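3.2 Setup and upkeep of the hand-held gripper

Each gripper in the Mallham study was prepared by the same routine before it was taken into a home. The linkage pins were seated and their caps pressed on by hand, after which the fingers were opened and closed 30 times without a load. A unit whose fingers failed to meet evenly was returned to the bench, and its pins were replaced as a pair.

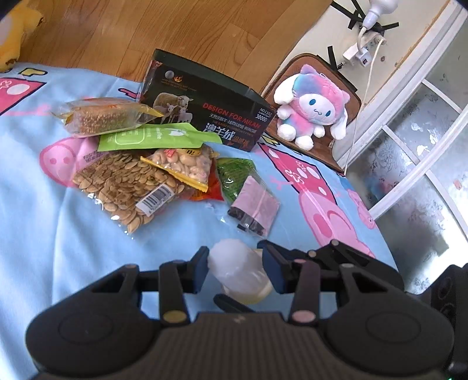 Figure 4. Gripper with a translucent white bottle between its fingers, over a patterned bedsheet with bagged snacks and a green box. Round pin caps are visible on both fingers.

Soft surfaces such as bedding called for a lower approach than table tops, and operators were asked to keep the body of the tool clear of the cloth. Pin caps were checked again after every 39 grasps. Of the faults entered in the October log, 11 concerned a cap that had worked free; all were put right on site by Phan and Harms using spare parts from Jaltex. Wear in the hinges is treated in Section 3.3.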